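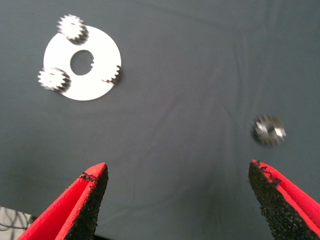

Figura 1. Peça branca com três rodas dentadas pequenas e uma roda metálica solta, sobre tecido cinzento.

Consertar ou deitar fora? Memórias da reparação doméstica em Hultham
Relatório de projeto, disciplina de História Local e Património
Autores: Signe Kvaran e Otis Fitzsimmons
Orientação: Professora Halldóra Kárason
Entregue em 17 de agosto de 2021

1. Como chegámos ao tema

Quando a professora nos pediu um assunto que se pudesse estudar sem sair do concelho, passámos umas boas tardes a discutir igrejas, fontes e a velha estação, e foi o avô da Signe, Steinar Kvaran, quem acabou por nos dar a ideia sem querer. Estávamos à mesa dele e falava-se de uma torradeira. Contou-nos então que, na rua Tejada, havia no tempo dele quatro portas seguidas onde se arranjava tudo: rádios, sapatos, guarda-chuvas e panelas. Hoje há uma, e abre só de manhã. Ficámos com vontade de saber o que aconteceu às outras três (e, já agora, a quem lá trabalhava).

A pergunta do projeto ficou assim: de que maneira mudaram os hábitos de reparação das famílias de Hultham entre a geração dos nossos avós e a nossa?

2. O que fizemos

Entrevistámos 68 moradores, quase todos em casa deles, o que significa que bebemos muito chá e comemos mais bolo do que seria prudente. As conversas seguiam um guião de nove perguntas, mas deixámos as pessoas fugir ao guião sempre que queriam, e foi nessas fugas que apareceram as melhores histórias. Transcrever tudo foi a parte mais pesada do trabalho e, se voltássemos atrás, teríamos começado logo depois da primeira entrevista.

Consultámos também os livros de registo da antiga oficina Darnum, que a família guardou numa arca e nos deixou ler com toda a paciência. Os livros têm 2495 entradas, escritas por três mãos diferentes. Conseguimos decifrar 2057. As restantes estão manchadas ou usam abreviaturas que nem a família soube explicar, e por isso ficaram fora das nossas tabelas.

3. O que encontrámos

Os sapatos e as malas ocupam uma boa parte dos registos mais antigos, e depois vão cedendo lugar aos pequenos eletrodomésticos. Contámos mais de 700 entradas relativas a ferros de engomar, batedeiras e ventoinhas. O mesmo ferro aparece, nalguns casos, quatro ou cinco vezes ao longo dos anos, com o nome da dona sempre escrito da mesma forma carinhosa: «o ferro da D. Elvira», «outra vez o ferro da D. Elvira».

Nas entrevistas, as pessoas mais velhas falaram pouco de dinheiro, o que nos surpreendeu bastante. Falaram da vergonha de estragar, do gosto de ver a oficina por dentro, das conversas ao balcão. Vilhjálmur Hedegaard, que foi aprendiz na Darnum aos catorze anos, lembrou-se do cheiro da cola e do frio nos pés, e disse-nos uma frase que copiámos inteira: «A gente abria a máquina e a freguesa ficava ali a ver, e ia perguntando para que servia cada coisa. Levávamos o dobro do tempo, mas ela voltava.»

Entre os moradores mais novos a reparação não desapareceu por completo. Muitos trocam o ecrã do telemóvel, cosem roupa e arranjam bicicletas. O que se perdeu foi sobretudo o hábito de perguntar se tem conserto antes de comprar outro. Vários entrevistados disseram que nem saberiam onde levar uma varinha mágica avariada. A associação Elska organiza uma manhã de arranjos em setembro, mas menos de metade das pessoas com quem falámos tinha ouvido falar dela.

4. Dificuldades e limites

As nossas entrevistas estão desequilibradas, porque começámos pelos conhecidos dos conhecidos e quase todos moram na parte velha da vila. O bairro novo, do outro lado da linha, está mal representado. Também reparámos tarde de mais que a pergunta sete era confusa (misturava roupa e calçado), e as respostas a essa pergunta devem ser lidas com cautela. Quanto aos livros da Darnum, mostram o que entrou na oficina e quase nunca dizem se saiu arranjado.

5. Agradecimentos

À professora Halldóra, que leu três versões deste texto e riscou muitos adjetivos. À família Darnum, pela arca e pela mesa da sala, que ocupámos durante semanas. Ao avô Steinar, que continua a usar a torradeira.

As transcrições ficam na biblioteca da escola, na pasta verde, com os nomes dos entrevistados que autorizaram a consulta.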